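Prurkard Control Suite – Set-up Guide
Section 4: Two-arm cells

Last revised July 1, 2022

4.1 Before you start

This section covers the software set-up of a cell with two arms on one shared rail. It assumes that both arms have been bolted down, wired and given a node name as set out in Section 3. If you are running a single arm, skip to Section 5.

You will need the suite installed on the cell computer, an operator account with write access to the cell file, and the printed node labels for both arms. Have the emergency stop within reach during every step in which the drives are on.

Caution: Do not turn on both sets of drives until step 6 has been finished. Until then the planner treats each arm as if it were alone in the cell and will send it through space held by the other.

4.2 Creating the cell file

1. Open the Cells tab and choose New, then Two arms, shared base. Give the cell a short name with no spaces.

2. Assign the nodes. The arm on the left as you face the rail is always arm A, and the arm on the right is always arm B. If the names are the wrong way round, swap them here and not in the driver settings.

3. Enter the base spacing. Measure from the centre of one base joint to the centre of the other, along the rail, in millimetres. The field takes values up to 1000. Press Check. The model on screen should show both arms facing inwards over the table.

4. Add the fixed surfaces. Draw the table first, then the left, back and right walls, then the corner posts. Posts can be entered as plain boxes. Leave the front open.

Note: The planner keeps a margin of 18 mm from every fixed surface. You can make it larger for a single surface but you cannot make it smaller without an administrator account.

5. Add the cable volumes. A cable that loops above an arm takes up room that the arm model does not know about. Choose Add, then Soft volume, attach it to the wrist link and stretch it until it covers the highest point of the loop. Do this for each arm.

6. Switch on Mutual avoidance and press Rebuild. The rebuild can take several minutes, and the status line turns green when it has finished. Move each arm by hand from the jog panel, one at a time, at the lowest speed. Watch the screen and the cell together. If the model and the real arm disagree, stop and go back to step 3.

4.3 Setting the shared zone

The shared zone is the part of the table that both grippers can reach. Only one arm may hold it unless a task asks for both. In a cell like the one shown, the zone should take in the small pad between the grippers, with enough height above it for either gripper to back out.

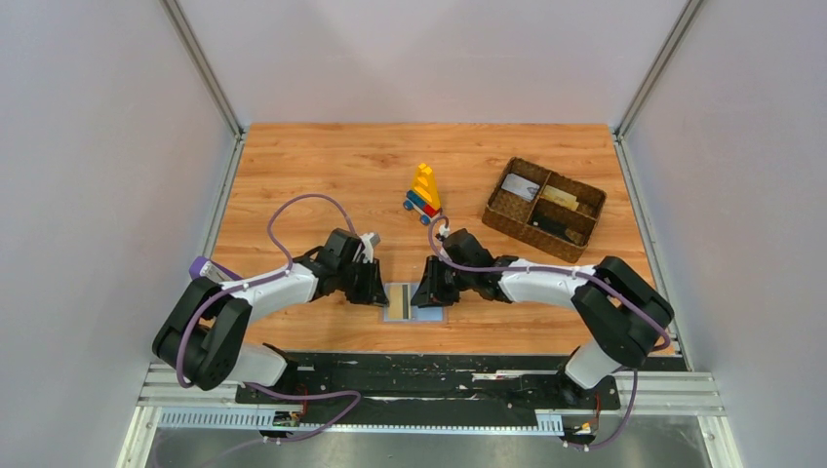

7. Choose Zones, then Draw, and mark the corners of the shared zone on the table plane. Set the height separately.

8. Add the standing objects. Anything that stays on the table through a task, such as the basket and the toy vehicle behind the pad, should be entered as a Kept object. Kept objects are avoided by both arms but can be released by a task step that needs to touch them.

9. Set the hand-over rule. The choices are First come, A leads, B leads and Joint. Use Joint only for tasks in which both grippers work on the same item. It turns off the zone lock, so the two arms are kept apart by Mutual avoidance alone.

10. Save the cell file and run Zone test from the Tools menu. The test sends each arm to the edge of the zone in turn and reports the time it waited for the lock. A wait that ends in error 176 means that the lock was never released, most often due to a task left open in another window.

4.4 Checking clearance over the pad

Run this check with a gripper lowered over the pad and the other arm held back to its own side. Here the right gripper is down at the pad and the toy vehicle stands close behind it, so the figure to read is Nearest kept object and not Nearest arm. If it falls below the margin, move the object or redraw its box before going on.

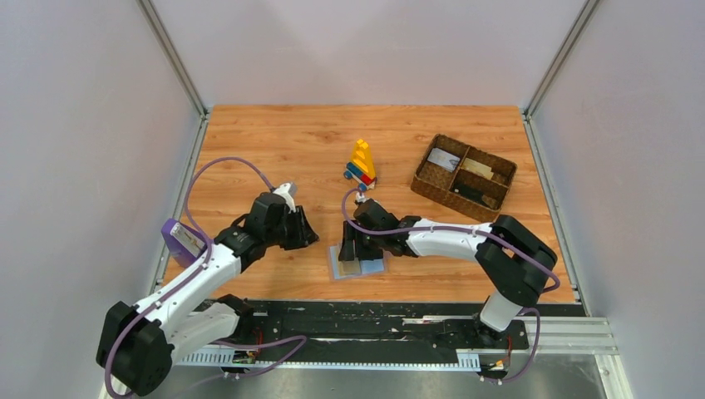 Idrisa Mwaipopo asks whether the check has to be run again each time a Kept object is moved, or whether Rebuild is enough. Rebuild is enough for a move within the same half of the table. If the object has crossed into the shared zone, run both the zone test and the clearance check again, and save the cell file under a new name.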